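8. Setting up the door room

By now you should have Ilow installed and the Firko model loading without red text in the console (if it isn't, go back to section 7, I'll wait). This section gets the simulated two-arm Firko standing in front of the door, with both grippers behaving and the views switched on. I've done it on three different machines now and it's gone a bit differently each time, so read the notes as well as the numbers.

You'll need:

The door room file, called edwards_door in the shared folder (Edwards is the name of the room set, and there are other rooms in it that we don't use here)
The Firko model with both arms and both grippers
A settings file for the arms, either mine or Iestyn Lougher's
A drink

Caution: there are two Iestyns on this project and they both have a settings file in the folder. You want the one ending in lougher. The one ending in mathias is for the single-arm bench and will load quite happily, then leave your right arm with no limits at all.

Loading the room

1. Open Ilow and choose New session. Don't reopen an old one, even if it looks like the same thing. Old sessions carry the old joint limits with them and I lost a whole afternoon to that.

2. Load edwards_door first, on its own, and let it finish. The progress bar stops at 57 and sits there for a bit on my laptop. Leave it be.

3. Look round the room with the free view. You want the door shut, the lever handle on it, and an orange floor underneath. If the floor comes up chequered, the materials haven't been found and you need to point Ilow at the shared folder again (Preferences, then Paths, then the third box down).

4. Now add Firko. It drops in at the room's origin, which is a bit close to the door for my liking. Use the placement tool to move the base back until you can bring both arms up without touching anything.

5. Save. Give it your own name, please, and don't save over edwards_door. Mirjam Goossens has had to restore that file twice and she was very nice about it both times, but still.

Note: if Firko sinks into the floor when you press play, the base height hasn't come across from the settings file. Stop, reload the settings, and place the robot again. Lifting it by hand works until the next reset and then you're back where you started.

Checking the grippers

I do these before anything involving the door. It's tempting to skip ahead, I know!

6. Press play and leave both arms in their rest pose. Open the Gripper panel. There's a slider for each side, and 100 is fully open.

7. Take the left one to 100, then down to closed, then back up to 100. Watch the two fingers. They should start together, stop together, and not shiver when they get there. Do the same on the right.

8. If one finger lags behind the other, open the joint list and look for the mimic setting on that gripper. It should be ticked. It comes unticked whenever somebody imports the arm without the hand and adds the hand later (me, mostly).

9. If the fingers shiver at the end of their travel, bring the damping up a notch and try again. Small notches. Go too far and they'll close like they're wading through custard.

10. Switch on the wrist view. You're after the top of the gripper housing along the bottom and both fingers standing up clear of it, with open space between them. What's behind the fingers doesn't matter for this check. I had dark red behind the left finger and pale grey behind the right, and you could pick out both tips against that with no bother. If you only see one finger, or you see the inside of the housing, the wrist view has been attached to the wrong link. Move it in the tree and check again.

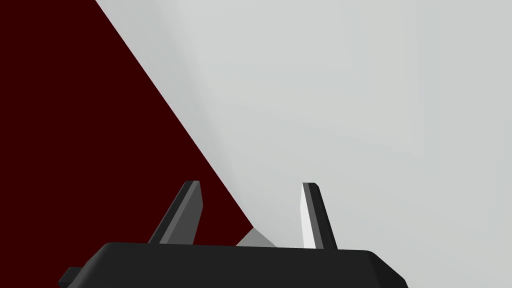
11. Leave the gripper open and swing the wrist slowly through its whole range. The fingers and housing should stay exactly where they are in the wrist view while the room moves behind them. Any drift means the view is fixed to the forearm. Same cure as step 10.

12. Repeat steps 10 and 11 for the other wrist. Yes, all of it.

Note: the wrist views are quite dark in places, mainly down the outsides of the fingers. Áine here: I used to turn the room light up to get round this and I've stopped, as it washed out the pale walls and the handle got harder to find. Leave the light as it came.

Bringing the arms up to the door

This is the fiddly part. Set the speed to slow and keep your finger near the space bar, which is pause. Nothing can get broken in there, but a hard knock can fling the door off its hinges in a way the physics never quite recovers from, and then you're back at step 1.

13. Switch to the head view. You should be looking over the front of Firko's own body with both arms reaching out ahead.

14. Move the left arm first. Bring it up on its own side with the gripper pointing upwards, and park it well clear of the handle. It isn't going to do anything in this section, it just has to be out of the road.

15. Bring the right arm up and across towards the lever handle. Come from below. I tried coming in level for weeks and kept clouting the handle with the side of the gripper, and it was Gwenllian Wynne who told me to try it from underneath.

16. Stop when the tip of the right gripper is just under the handle and a touch to the right of it. The lower door panel should be directly behind the tip when you look from the head view. Don't touch the handle yet.

17. Check where the arm runs. You want it stretching up in a long diagonal with a bit of bend left in it. If the elbow has locked straight, move the base a little nearer the door and do step 16 again.

18. With everything still, open the Contacts panel. It should be empty apart from the base on the floor. If it lists the door or the frame, something is touching that you can't see from the head view, so flick through the wrist views until you find it. It's usually the left forearm.

19. Save this pose as door_ready. Every later section starts from it, so spend the extra minute getting it right.

Caution: saving a pose doesn't save the gripper sliders. They have a separate tick box underneath, in smaller writing, and it's off by default. Tick it.

Compare yours with mine before you go on. Your left gripper can sit a bit higher or lower than mine against the white wall and it'll make no difference. The right one does matter, so look at the tip and the handle.

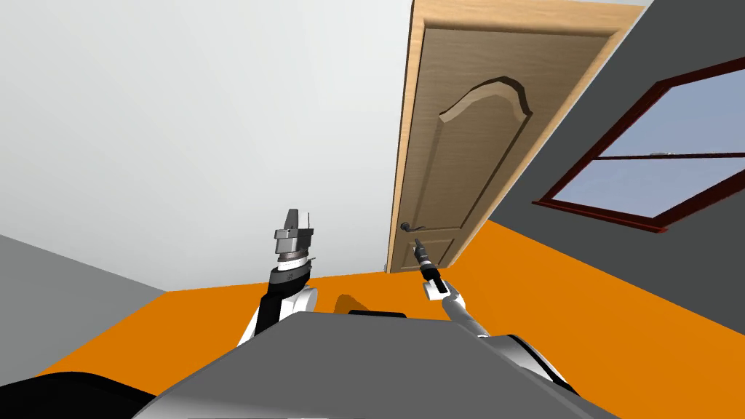 Galtdale, 8 July 2025

A few changes from the last version, for those of you who set your room up from the old notes.

The order of the arms has swapped. I used to say right arm first. Left first is easier, and it means you aren't steering the spare arm past the one you've just lined up.

Step 18 is new. Iestyn Lougher found that a good many of our odd runs had a contact in them from the very start, hiding out of view. If you've got a door_ready pose saved from before today, load it, open Contacts, and see what it says. Mine had the left forearm resting on the frame. Quite embarrassing, given who wrote the instructions.

The reset number in the settings file is now 3,821. If your file has anything else in that line, you have an old copy and the door will start slightly ajar after each reset. Copy the new file over the top and restart Ilow; reloading the session isn't enough.

Looking after it

Once the room is set up it doesn't need much. I run through these when I've been away from it, or when someone else has been on my machine:

Load door_ready and look at the gap between the right gripper tip and the handle. If it's crept, put it back and save again.
Run both gripper sliders up and down once.
Clear out the log folder. It fills up quickly and Ilow gets sluggish well before it warns you.
Don't let Ilow update itself halfway through a set of runs. Say no, finish the set, then update.

If the handle won't turn at all when you get to the next section, don't go altering the arm. Look at the door first. In the tree, under the handle, there's a lock setting, and it needs to be off. Mirjam leaves it on in the shared copy so that the door stays put while people are practising steps 13 to 17, and she'd like it to stay that way, so only change it in your own file.

Section 9 picks up from door_ready with the handle unlocked.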